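Reusing household containers and glassware
Handout for week 2 – cleaning, closing and storing

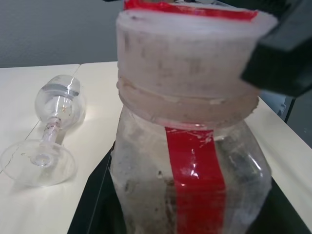
What this session covers

We deal with two kinds of item today: large plastic jars with wide lids, and stemmed wine glasses. Both turn up in nearly every box of donated kitchen things at the Studcombe sorting room, and both are often thrown out when they could be kept. By the end of the session you should be able to sort an item into keep, clean or discard, and write a label for it.

Looking at a used jar

Clear plastic goes cloudy with age. Fine scratches scatter the light, and residue settles into them, so a jar can look dirty after it has been washed. The jar in the picture has both scuffing and grey-brown smears on its walls. Before washing, you can't tell how much of the cloudiness will come off.

Check the neck separately. Dirt collects under the lid and along the lower rim of any collar or ring. The collar on this one is ribbed, and the grime sits along its lower rim. A cloth will not get between ribs. Use a narrow brush and work round the neck in one direction.

Tape

A strip of tape over the lid and down the body is a common way of keeping a jar shut. On our jar the tape is red and glossy. The upper end of the strip on the body is wrinkled and has started to lift where it meets the neck.

Points to note:
Tape stuck over dust will lift sooner than tape on a wiped surface.
Tape does not make a lid airtight. Do not treat a taped jar as sealed.
Never put new tape over old. Take the old strip off first.
Pull tape back slowly and low against the surface. Remove any gum with cooking oil on a cloth, then wash with detergent.

Washing plastic

1. Remove all tape and labels.
2. Take off the lid and wash it on its own.
3. Fill the jar with warm water and washing-up liquid and leave it to soak during the break.
4. Brush the inside, then the outside, then the neck.
5. Rinse twice and drain upside down on the rack.

Do not use scouring pads. They add scratches and make the clouding worse. A jar that still smells after washing goes to dry storage only (pegs, string, clothes pegs for the Ollville boxes). If you don't know what it held before, the same rule applies – no food.

Wine glasses

A glass left on its side can roll, and the bowl is the part that suffers. Stand glasses upright, or pack them in dividers. When checking one, hold it by the bowl and turn it against the light. Look at the rim first, then the join between stem and bowl, then the foot. The glass lying next to the jar has specks on the stem and a faint line across the foot that looks like a crack. A line like this needs checking by fingernail once the glass is clean. If the nail catches, discard it.

Wash glasses one at a time, in a plastic bowl, before anything greasy goes in the water. Dry the foot and stem last. Most stems are snapped by twisting the bowl and the foot in opposite directions.

For Friday

Bring one used container from home, unwashed, with its lid. Read the storage sheet and fill in the first column of the sorting table.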